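Play Equipment Inspection, Pleltgate Early Learning
Item 11: toy kitchen, Hamitz room
Date: June 2019
Inspector: Noman Pirzada
Asset no. 3504
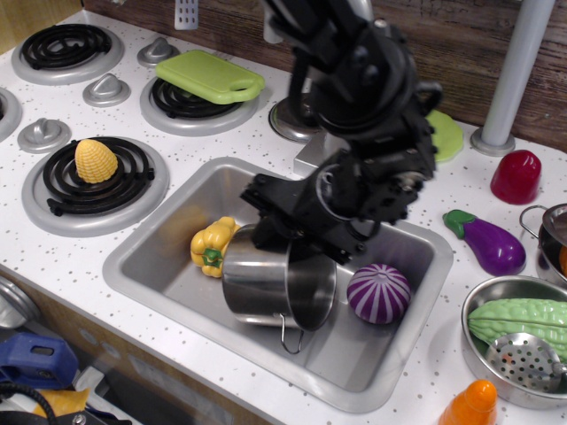
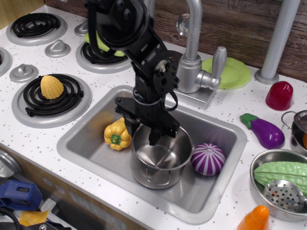

Countertop edges were checked by hand along the full perimeter. No splinters or raised fasteners. The sink is stainless steel with rounded corners and meets the edge requirement. The small pot kept in it has a thin handle at the side; check both attachment points for finger traps at each inspection. Burner rings: secure. Knobs: pull test passed.

Backsplash: fixed, no movement. Pass.
Faucet: slight play at the base. Tighten, recheck in July.
Vertical pole: base secure. Pass.
Toy food: yellow pepper, onion and corn passed the small parts cylinder. Wash weekly.
Colour transfer: none on damp cloth.
Stability: unit did not tip under side load. Wall bracket still to be fitted, Drikbridge part 629.

Result: pass with 2 actions. Next full inspection in 6 months.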